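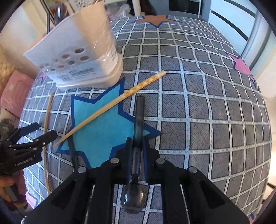

Hand-held gripper with a plastic spoon between its fingers, table task.

Call for participants: open day and practical demonstration, hand-held grippers

Direo is looking for 64 adult participants for its open day at the Lengyel building, Clurnden. Participants will watch a demonstration of table clearing with hand-held grippers, then carry out the same task themselves under supervision. No knowledge of robotics is required. The day is open to people who have never handled this type of equipment, and half of the places are reserved for them.

What the work consists of

The operator holds one gripper in each hand and uses the fingers of the tool to pick up, turn and put down household objects. The objects are spoons, chopsticks, spatulas and similar kitchen items, and the target is an upright utensil holder. The bare hands do not touch the objects once a run has started. Each run is recorded and later used in the training of robot arms.

A run ends when the table is clear or when the supervisor calls time. Dropped items are picked up with the gripper if they are within reach and otherwise left where they fall. Thin round handles are harder to hold than flat ones, and participants should expect to repeat the first few grasps. Speed is not assessed.

Who may apply

Applicants must be 18 or over and able to stand at a table for a full session. Left-handed applicants are welcome and should say so on the form. Normal or corrected eyesight is needed. People with a current injury to the wrist, hand or shoulder are asked to wait for a later call. Staff of Surklow and members of their households cannot take part in the practical session but may attend the demonstration.

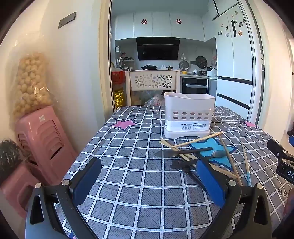 CLURNDEN, December – The day is run in two sessions with the same content, one starting at 9.30 a.m. and one at 1.30 p.m. Applicants may state a preference. Places are given in order of application, and a participant cannot attend both.

Each session opens with a safety briefing by Hilkka Valtonen, followed by the demonstration. Imre Tóth will operate the grippers and Ilona Takács will explain the grasps used. The table is set out as in the photograph above, with the chopsticks and other cutlery lying crossed on the cloth in front of the holder. Crossed items are part of the task – separating one chopstick from the others without moving the rest takes some practice.

Participants then work in groups of 6 or fewer. Questions about the recordings can be put to Tibor Jakab during the break.

Clothing and belongings

Sleeves should be close-fitting or rolled up. Rings and bracelets must be taken off before the practical session. Lockers are provided. Visitors may not take photographs in the practical room.

Recording and payment

Recordings show the hands and sleeves of the operator and whatever is in the room. Participants sign a consent form on arrival and may withdraw their recordings up to the end of the session. Travel within the Clurnden area is refunded on production of a ticket. No other payment is made. Tea and a cold lunch are included.

How to apply

Forms are available from the Lengyel reception desk or by post from Piroska Gulyás, Room 246, Lengyel building, Clurnden. Please give your name, a daytime telephone number, the hand you write with and the session you prefer. Applicants who are not given a place will be put on the reserve list unless they ask to be left off it.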